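Pretley Wullum Bread Steamer Oven, countertop, white

Item no. 3520
Price: 2399
In stock at the Clondik warehouse, ships in 10 days

I've been baking sourdough at home for longer than I care to admit, and I only put things in this shop that I've lived with for a while first. The Wullum has been on my own counter since January, and I'm keeping it there!

It's a small deck oven with a stone floor and a proper steam button. You heat it up, slide the loaf in on a peel, press the button and shut the door quickly (do use a long mitt, the steam comes out low and fast). For the first part of the bake the crust stays soft and the loaf can open up along the cut. Then you pull the vent knob out, the steam leaves through the back, and the crust goes dark and crackly. I used to do all this with a cast iron pot and a tray of ice cubes, and my forearms have the scars.

It takes one big round loaf or two narrow ones side by side. Baguettes have to be short. Pizza is wonderful in it, though you'll want to brush the stone off between pies, and flatbreads puff up so fast that I stand there with the tongs already in my hand.

A few things I'd want to know before buying. It's heavy – get a friend to help you lift it out of the carton. The cord comes out on the left side and it's a bit short. The water tank wants filtered water if yours is hard, and the descaling powder is sold separately (I know, I grumbled about that too). The door glass gets brown spots and they don't all scrub off.

What's in the carton: the oven, the stone, a steel crumb tray, the water tank, a vent knob and a spare door seal. The peel is extra. I like the Deák beech one, which has a thin front edge and fits the opening with room to spare.
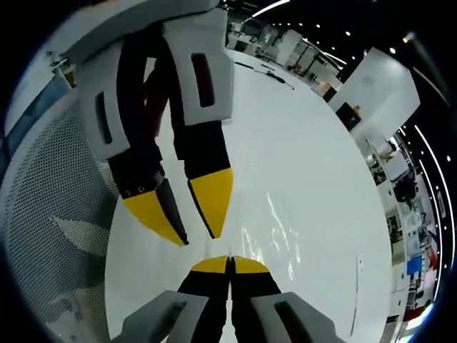
Can I leave the stone in when I roast vegetables?
I'd take it out and use the crumb tray with a sheet of parchment. Oil soaks into the stone and smokes the next time you bake bread.

Returns are fine as long as the tank hasn't been filled. Spare seals and stones for the older 2021 model are on the parts page, and they fit this one too.

Page updated 25 December 2021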